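The Last Sock on the Floor

By Melina Nikolaidis

My mother cleaned other people's houses for most of her life, and when I told her that I was going to Orncombe to see if a machine can tidy a room, she asked only one question. Does it look under the sofa? I wrote this on the first page of my notebook and I carried it with me for all of September.

The company I visited is called Camenzind. It has nine employees and a rented floor above a tile shop. They do not build a robot maid, and they become a little tired when a visitor uses this word. They work on small things: pick up an object, put it in the place where it belongs, go to the next one. Their software is named Brarura, and for now it knows six chores. Wiping is not among them. Folding was, and then it was taken off the list.

"Folding a shirt is a nice film," said Kumaresan Acharya, who leads the trials. "Folding the second shirt, which has one sleeve inside out, this is a job."

I had expected to see a robot learning by itself in a corner. Much of what I saw was people. A person takes a gripper in each hand and does the chore with them, slowly, again and again, and the software studies the recordings. In one week of my visit they made 1,266 of these. Orestis Karagiannis, who used to repair shoes, is the best at it in the company. He told me that the difficulty is to forget your fingers. You have two jaws on each side and you must think like somebody who never had more than this.

He let me try. I have put away toys for two children over many years, and still I needed nearly the whole morning to become only bad at it. A thing that is round and flat is the worst, as it gives you no edge where you want one.
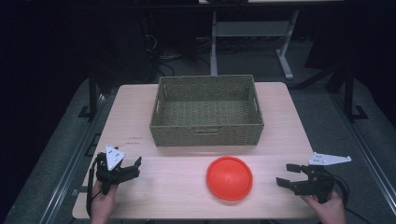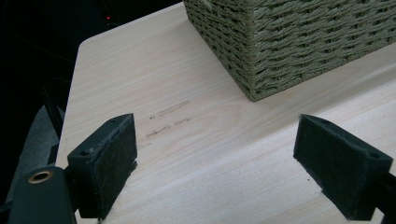
So can the machines do it yet? In the test room I watched an arm with wheels clear a low table, and it did this well. Then Acharya moved the lamp to the other side, and the arm stopped above a spoon and stayed there until he switched it off. He was not upset. He wrote it down and made tea.

Naveen Chauhan manages a laundry in Trullineck that has tried two such systems. He was more direct with me. A machine that is right most of the time needs a person standing next to it, he said, and he already pays this person. He will try a third one when it can work through the night with the door locked.

I called my mother from the train. I told her that it does not look under the sofa. She wanted to know what it costs, and when I said that they have no price yet, she went back to her ironing.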